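遥控示教进入Kekedside：Kneževič公司在模拟环境里教机器人搬骰子

Kekedside消息　位于本地的软件公司Kneževič从二月开始提供一种新的培训课程，让没有编程经验的人用手柄远程操作机器人手臂，把一个任务一次一次地做给机器看。课程的名字叫Sorness。第一批学员大部分来自附近的包装厂和仪器维修店，他们每星期六上午九点上课。

这个课程所用的机器人和桌子都在计算机里面，是一个渲染出来的房间。学员坐在屏幕前，手里拿着操作手柄，手柄向前推，手臂就向前走，手柄转动，夹爪也跟着转动。每一次完整的操作叫做一条“示范”，系统把手臂的动作和相机的画面一起保存下来，以后用来训练控制程序。

课程负责人Danica Berisha告诉记者，选择骰子作为第一个练习的对象，是考虑到它很小，六个面都是平的，夹得正不正马上可以看出来。“大的东西容易夹，但是学员学不到什么，”她说，“骰子小，手抖一点点都会有结果。”

学员操作的时候主要看两个画面。一个是手腕上的视角，从上面直接往下看，夹爪总是在画面的下边，适合最后几厘米的对准。另一个是房间的视角，适合判断手臂走到了哪里。Berisha女士要求新学员先学会在两个画面之间换眼睛，然后才允许他们录示范。 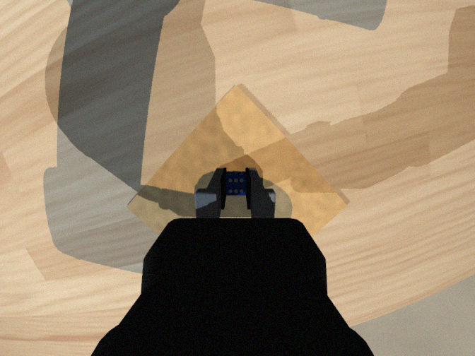 一条示范怎样才算合格

Kneževič公司对示范的质量有书面的规定。夹爪下降以前必须先对准物体的两个侧面，闭合的时候不可以推着物体走。如果学员中间停下来想很久，这一条也要删除，因为程序会把犹豫也学进去。到目前为止，公司一共收到2,765条示范，其中126条被退回重新录制。退回的原因里最常见的是夹爪下降太快，碰到了桌面。

Senad Dumitrescu是检查示范的工程师，他每天下午把新的记录从头到尾看一遍。他认为，检查的人自己也应该会操作，所以他进公司的第一个月录了200条示范，一条也没有让别人代替。他说现在看别人的记录，开头几秒钟就可以知道这个人今天累不累。
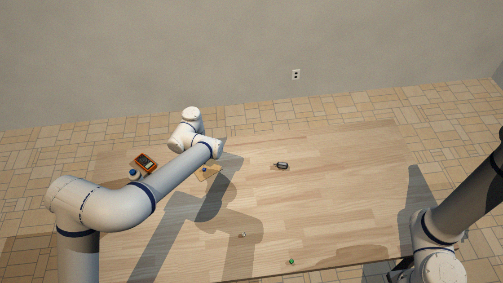
课程的第二阶段增加了难度，学员要学习在有别的物品的桌子上工作。Dumitrescu先生解释，机器只从示范里学习，如果桌子上永远只有一个目标，它以后看到别的东西就会不知道怎么办。所以训练用的桌面上除了平放的方形硬纸板和上面的蓝色小骰子以外，还放着一个橙色的万用表、一个蓝盖子的白色小容器，以及离得比较远的白色骰子和绿色骰子。三个骰子颜色不同，学员在开始录制前要先读一遍任务的文字，确认今天说的是哪一个颜色。他还提醒学员注意影子，手臂的影子很长，会落在桌面上很大一块地方，有的学员会把影子的边当成物体的边。物品的位置由软件在每一条示范之前重新安排，学员不能靠记忆来操作。

双臂的操作放在课程的最后。一个人同时控制左右两只手臂比较困难，所以公司建议两个人坐在一起，一人负责一只，互相用口令配合。Berisha女士说，口令要短，“停”和“放”这两个字用得最多。也有学员坚持一个人完成，公司没有禁止，但是这样的示范要由两位工程师分别检查。

来自仪器维修店的几位学员对万用表很有兴趣，希望将来可以教机器人把表笔放到正确的位置。Dumitrescu先生回答，这个任务比搬骰子难很多，需要的示范数量也多，公司目前还没有定下时间。他个人比较想先做拧盖子的练习，这个动作包装厂也用得上。

课程的费用由学员所在的企业支付。包装企业Prestlow已经为自己的员工报了名，并且计划在厂里装一套操作手柄，使员工在夜班休息的时候也可以练习。Kneževič公司表示，下一步的目标是为每一种任务收集1,000条合格的示范，搬骰子的任务已经超过这个数字，其他的任务还在录制当中。

新一期Sorness课程接受个人报名，不要求有机器人方面的知识。报名的人需要先参加二十分钟的手柄试用，试用安排在星期六下午，地点是Kneževič公司一楼的培训室。习惯用左手的人请在报名时写明，公司会准备另一种手柄。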